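Nikley Wool Wash, Unscented
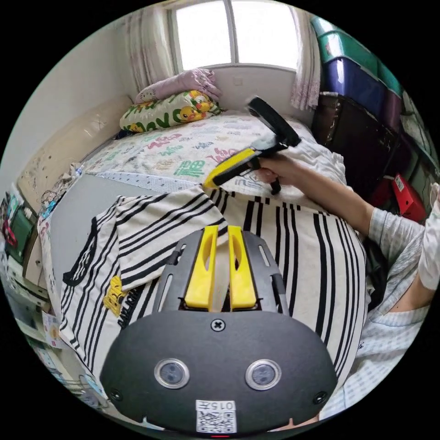 We've been making this one for two winters now and it's still the thing we get the most letters about! Nikley is a gentle liquid soap for jumpers, blankets, socks and anything else knitted from wool, alpaca or mohair. You don't rinse it out, so a jumper goes from the basin to the towel in well under half an hour, and you aren't stood over the sink wringing the shape out of it.

Natsumi Fukuda worked out the recipe at Katayama, where she used to dye yarn for hand knitters. She wanted something that would lift grease from a collar without dulling a deep red or a navy, and she was very fussy about it (the notebook runs to 33 versions). The one we sell is number 31, with a little less lanolin. It leaves wool soft and slightly springy – lovely on older jumpers that have gone a bit flat at the elbows.

How to use it
Fill a basin with cool water and add one capful. Push the jumper under and leave it for fifteen minutes. Lift it out with both hands, press it against the side of the basin, then roll it in a dry towel and stand on the roll. Dry it flat, away from the radiator. For a full-size blanket, use the bath and three capfuls.

Machine washing is fine on a cold wool cycle. Put the soap in the drum, as it's a bit thick for some drawers.

What people ask
Can I use it on silk? Yes, and on cashmere. Please don't use it on leather trim or suede patches.
Does it smell of anything? Very faintly of sheep when the wool is wet, and then it goes. If you'd like a scent, the Clerkau version has cedar and bay in it.
Will it felt my jumper? Hot water and rubbing do that. Keep it cool and keep your hands fairly still.

Sizes
Small bottle, 50 ml, good for a weekend bag
Large bottle, 882 ml, nearly a year's washing for a keen knitter
Refill pouch, same amount as the large bottle

Nanami Chiba packs the orders and they go out every Wednesday. If you're also after a drying rack, the Vunine folding one takes a grown-up's jumper with the sleeves out straight, and it slides behind a door when you're done.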